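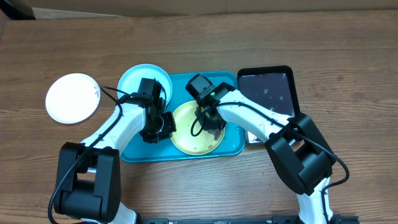

Home | Issues | Authors | Search

October - Raffaele Melis

4. Clearing the table

4.1 Plates and trays

In the Clandano household study, we treat the tray as a small station between eating and washing. Figure 2 shows a light blue plate and a yellow plate on one teal tray, while a white plate stands directly on the wood to the left and a black tray lies to the right. The yellow plate still carries small dark crumbs and a few smears. Clear drops of water are present on the teal tray around it.

Figure 2. Plates and trays on a wooden table.

We collected 3133 notes on clearing from 9 homes. In five of these homes, the plates with crumbs were put together with the clean ones, and the sorting was made later, at the sink. Longo calls this habit "late sorting" - we keep the term, but we use it only for plates and not for glasses or cutlery.

The drops of water present a difficulty for our coding. A drop on a tray may come from washing, or from a glass that was moved - the notes do not always permit to decide. In such cases the two coders marked the tray as "with water" and gave no cause. Crumbs were coded separately for each plate, also when the quantity was very small.

Related items
Zunorero: storage of trays in small kitchens
Zestus: a word list for table objects
Longo: late sorting at the family table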